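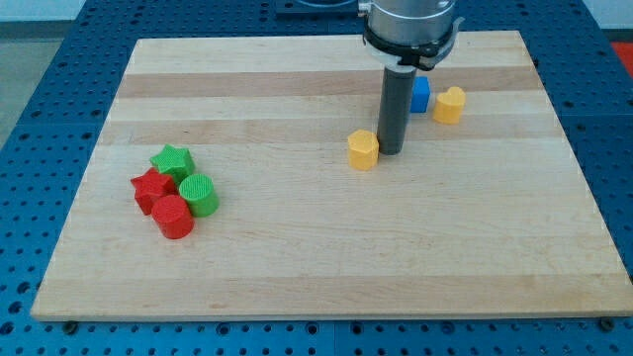

Karbridge to open shared kitchen for small food businesses

Karbridge Town Council has approved the conversion of the former Brunner bakery on Masham Street into a shared kitchen for people who prepare food for sale but have no registered premises of their own. Building work is expected to begin in July, and the kitchen should be ready to take its first bookings before the winter market season.

The decision follows a consultation in which 172 residents and traders gave their views. Of these, 155 supported the proposal. Most of the objections concerned early morning deliveries and the loss of parking spaces at the rear of the building, and the council has changed the plans in both respects.

Under the approved scheme, the ground floor will be divided into two preparation rooms, a cold store and a washing-up area with its own entrance from the yard. The upper floor will hold a small office and a training room. The old bread oven will stay where it is. It was last inspected when the bakery closed and will not be used for trade unless a further survey finds it to be sound.

Seraina Ammann, head of economic development at the council, said the town had lost several promising food producers to neighbouring districts over recent years. "We receive regular enquiries from people who are making preserves, pasta or baked goods at home and who have reached the limit of what a domestic kitchen allows," she said. "The cost of fitting out a unit is beyond most of them. A room which can be hired by the half-day gives them a proper address for inspection and time to find out whether the business will stand up."

Use of the kitchen will be open to any resident of Karbridge or the surrounding parishes who holds a current food hygiene certificate. Half-day sessions will run from 6 a.m. and from 1 p.m., with a shorter evening session for members who have other employment during the day. Charges have not yet been set. A report on fees will go before councillors in the autumn, together with a draft of the hiring agreement.

Deliveries to the yard will not be permitted before 7 a.m., a condition added after representations from households in Masham Street. Nine parking spaces will be kept behind the building, of which two will be reserved for loading.

The kitchen will be managed on the council's behalf by Brustadard, a not-for-profit company which already runs the covered market. Its director, Kenji Pennington, said that the company had received roughly 50 expressions of interest, mainly from bakers and caterers, although there had also been approaches from a maker of fermented vegetables and from two school meals suppliers.

"Not everyone who has written to us will need a regular place," Mr Pennington said. "Some want a single session before a fair or a wedding. The booking system has to cope with both, and we are looking at how other towns have handled it."

Separate arrangements will be made for work with nuts, shellfish and other common allergens. The smaller of the two preparation rooms will be closed to these ingredients at all times, and members will be asked to declare their recipes when they register. Birgit Dreßler, the environmental health officer who advised on the layout, has also recommended that each member keep a personal set of knives and boards in a locker on site. Larger equipment, including mixers and a blast chiller, will be shared and cleaned at the end of every session.

Councillor Silvan Egger, who represents the ward, welcomed the return of the building to use but asked for a review after the first year. He said that residents had been promised activity on the site before — most recently a café, which did not proceed — and that they would expect to see dates kept.

Two members voted against the scheme on grounds of cost. The council will meet the expense of the conversion from its property reserve, and the annual rent paid by Brustadard is intended to cover maintenance.

An open afternoon will be held in the training room once the upper floor is complete. Those wishing to register an interest in hiring the kitchen, or in the hygiene courses which will be offered there, should write to Waltraud Prantl in the economic development office at the Town Hall. Plans of the building may be inspected at the main reception desk during normal opening hours.

Contact us | Accessibility | Privacy | © Karbridge Town Council | Back to top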